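How the Peg Cell at Brendthorpe Is Looked After

A robot cell is a small work area built for one machine and one kind of job. The cell at the Brendthorpe workshop is named Tanska. Its job is to put pegs into a red board with holes of different shapes.

The board sits in a gray tray with sloping walls. The robot uses a long brown rod as its peg.

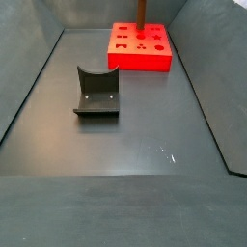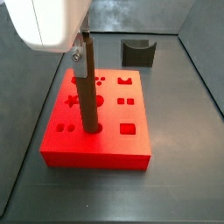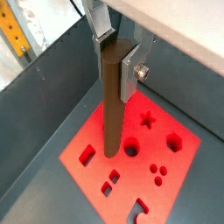
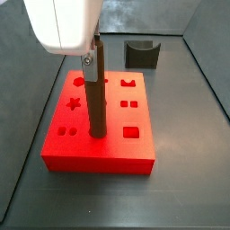
Brown rod and red board, seen from different places.

Ruth Tunstall sets up the cell at 9 in the morning. The first task is cleaning. Dust under the board can tilt it, and a tilted board makes a round peg stick in a round hole. Ruth wipes the tray with a dry cloth and then presses on each corner of the board. If a corner rocks, she lifts the board and wipes again.

The second task is checking the gripper. A gripper is the part of a robot that holds things, and its two sides are called fingers. The fingers are held on with bolts. Bolts can work loose when a machine repeats the same motion many times, so Ruth tests each one with a hex key. A hex key is a bent metal bar with six flat sides.

The third task is calibration. This means showing the robot where things are. Ruth moves the arm slowly until the rod is directly over a hole, and the computer stores that position. She does the same for a second hole. With two positions stored, the computer can work out which way the board is turned.

Next comes a test of 20 slow insertions. The arm lowers the rod, stops, and lifts it out. A sensor measures how hard the rod pushes. If the push is too strong, the arm stops by itself and Ruth stores the two positions again.

Amerley Sowah does the repairs. The pads inside the fingers wear smooth, and a smooth pad lets the rod slip. She changes both pads together so that they are the same thickness. The arm is switched off and locked before she reaches into the tray. Changing the pads takes her 38 minutes, including a new calibration.

Every pad change is written in the cell's logbook, with the month and the name of the person who did it. The last entry is for March.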